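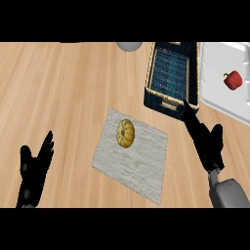

Tabletop task in the simulator: squash on the cloth, basket behind, both hands up.

Reviews > Robotics > Hands and Grippers > Sirko hand pair with Trillus controller

Sirko wants $3,185 for the pair of hands and another $894 for the Trillus controller that makes them move the way they do in the demo. The simulator package comes with the controller, and it's where I spent most of my time, so take this as a review of the software first and the hardware second.

Let's start with the squash. The stock produce scene gives you a small ribbed one on a gray cloth and a red pepper in a white tray, with an open basket between the two hands' working areas and the tray. I ran squash to basket 163 times with the factory grasp settings. The hand got it in on most of those, and I would be more impressed if the friction value hadn't been set so high that the thing practically sticks to the fingers. Turn it down to something a waxy vegetable might have and I logged 27 drops before I stopped for lunch. The manual has one line on friction. It says the default is "suitable for most users."

Five-fingered hands look great in a sales video. For round produce I'm still not sold. I ran the same job with the Arero two-jaw gripper, an ugly thing with rubber pads, and it lost the squash less often at every friction setting I tried. It also closes faster, and there is much less to tune. Where the Sirko hands do pull ahead is the pepper. The Arero pads like two flat-ish sides, and a lumpy pepper doesn't offer them. With the fingers wrapped around it I had far fewer slips.

Pointing and nudging are decent too. You can put out an index finger and tuck the others in, then bring the tip up close to the corner of the basket without jitter. Whether you need that is another question.

Complaints about Trillus: the left and right hands keep separate calibration files, and loading one quietly resets the other. Contact with the cloth is crude, and it behaves like a thin board when a fingertip drags on it. The wrist limits shown on screen don't match the ones in the log. Saving a scene takes nearly as long as running it.

On the real hands I had two afternoons, which isn't enough to say anything about wear. They were louder than I expected and the grip felt weaker than the simulated one. Sirko's answer was to update the firmware. I did, and couldn't tell the difference.

Buy the controller if you already own the hands. If you're picking vegetables out of trays, price the Arero first and ask Sirko for a loan unit before you pay for anything.

Rating: 2.5 out of 5

Contact | Copyright Tedudness | Posted 5/28/18 | Back to top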